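Cheap Polish, Expensive Polish: A Wear Test
Quentin Gilbert
Final report, submitted 8th February

Introduction
My hypothesis was that a pricier nail polish lasts longer. My mother's hypothesis was that I had left my project choice too late. Only the first was tested.

Method
I bought a Vekel gel-effect red and a Drerska drugstore red, then painted 60 nails on classmates who were promised snacks. Each person wore Vekel on the left hand and Drerska on the right, two coats over the same base. They checked for chips every evening for 14 days, or said they did.

Results
Vekel first chipped on day five, on average. Drerska held out until day four. The extra day cost me roughly three times as much per bottle, and the thumbs went first whatever I spent.

Discussion
Most of my classmates are right-handed - a flaw I noticed on day nine. The cheap polish may simply have had the harder job. One wearer also washes dishes at a restaurant, and her nails were bare by day 2. I kept her in. A repeat in March would swap the hands and skip the dishwasher.

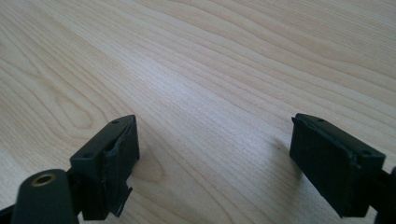
Figure 1. Tabletop with pale wood grain and two black gripper fingers.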